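November, bench notes, started 14.20

Desk tops again. Wiped down with the Pradow stuff, 2 squirts and a dry cloth, then went over with the lamp low to find marks. Mohammed-Awal Boateng wants the tops signed off before the Altham trays get moved in, so doing surface first, trays after.

Grain side first. Clean stretch, no knots, no stains. Honey streaks stronger to one side, pale in the middle where light hits. Happy with that.

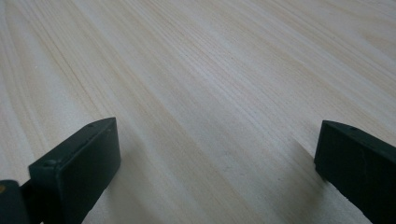 Pale stretch, clean. No marks found.

Then tray position. Blue perforated one, put on at an angle for now so the cable hole stays clear. Grommet is near the far edge, keep it free, leads have to come up through there at some point. White cables on the floor behind still in a tangle, need tying before anyone gets a foot in them. Ask Clenberg for clips, order ref 2171, the last bag had 24 and we went thorugh the lot.

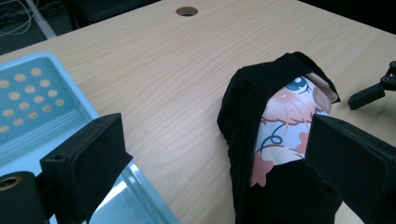
Blue tray and cable hole, far edge of desk.

Tray glares badly under the lamp, hard to judge the plastic. Look again in daylight.

Back to marks. Want a proper list before it goes to Asamoah, otherwise we get blamed for all of it.
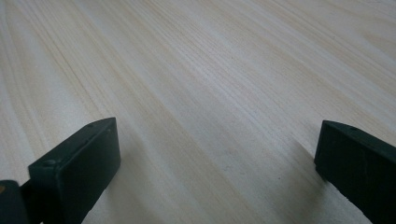
Faint grey scuff on the pale band, tiny dark speck a bit further right. Try soft rubber on the scuff first, no solvent. Leave the speck if it dosen't lift. Cloths nearly out. Stopped 15.45, lamp off.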